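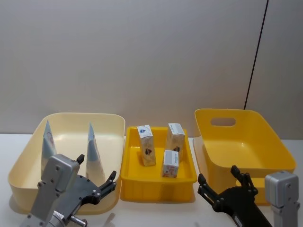
Sorting Drinks and Packets at Turthorpe: Bins, Trays and a White Table

By Annelies Claeys
05/12/2025
Print | E-mail
Filed under: Pantry and Storage, Photo Galleries

I have written several times on these pages about shelves, and readers have asked me to write also about what happens before the shelf. At Turthorpe we receive drinks and dry packets in mixed boxes. Somebody must take everything out, look at it and decide where it belongs. This is a small work, but if it is done badly, the whole pantry is difficult to use for a week.

Last season 3000 drinks passed through our pantry. In the beginning we put everything on one long shelf, in the order of arrival. The small cartons fell behind the tall packets, and we found some of them in August when we cleaned. After that we agreed on a simple system with open bins and trays on a table, and we still use it.

The wide cream bin

Tall packets go in the wide bin with the rounded rim. Two of the blue and white ones are standing in it at the top of this page, with the points up. I like them to stand, because then the print can be read without lifting the packet. A lower and narrower box would also hold them, but it is less pleasant to reach inside when the sides are close together. The walls of this bin are shallow and they slope, so the hand comes in easily from any direction.

If a packet does not want to stay on its base, we let it lean on the wall of the bin. It should not lean on its neighbor. When you take one, the other must remain where it is.

The yellow one in the middle

Juice cartons are kept together in the yellow container with the straight ribbed sides. It held three of them when the first picture was made: two at the back and one in front. Cartons of this size are good to sort because they are rectangular and they stand well. Vandana Lodhi prefers to put them with the pictures all turned the same way. I am not so strict, and as you see, I did not correct them.

The color is useful too. We can say "put it in the yellow" and everybody understands. Before we had colors we used paper labels, but the labels became soft and came off after cleaning.

Packet and bin, from closer

The pale blue and white packets have more on them than one notices from far away. 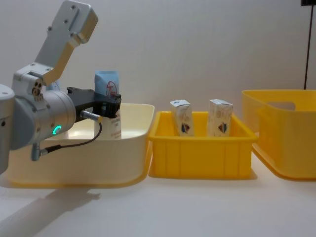

A tall packet in the cream bin, with its red round logo and the small red printing on the white part.

The characters in the logo are Chinese, which I cannot read. For such packets we do not try to make an alphabetical order. We go by shape and color, and this works also for the people who help us only once and do not know our products. Wiroj Prasertsri had this idea, and it replaced a long list that he and I had made together with much effort.

Notice how near the two containers are placed. They almost touch. I used to leave a wide space between them, and the space was always filled with other things: scissors, tape, a cup of coffee. Now the containers stand in a close row and the coffee must find another place.

How we do it on a normal day

We clean the table first and put the empty containers in their row. Then the mixed box is opened on the floor or on a chair, never on the table. We take out one item at a time. Tall things go first, then the cartons. Damaged items are put aside and checked at the end by two persons. With 4 boxes this takes us one morning, if we do not talk too much.

When a container looks full we stop and carry it to the shelf. Please do not make a second layer. The cartons at the bottom are forgotten, and a packet that lies under other packets loses its form.

A question about the table

Jouko Kiiskinen wrote to ask if a white table is practical. For me it is. Crumbs and spilled juice are seen at once, and the print on the packages is easy to read against it. It must be wiped more often than our old brown one, this is true. A soft cloth and warm water are enough.

If you have a different system at your place, I would be glad to read about it. I am looking in particular for a good way to keep opened packets closed, as our clips disappear.

Related items
Glass jars on the low shelf at Nostevness
Which lids fit the Cuypers boxes?
Washing plastic trays without scratches
A narrow pantry, before and after
Silvan Mösli: my spice drawer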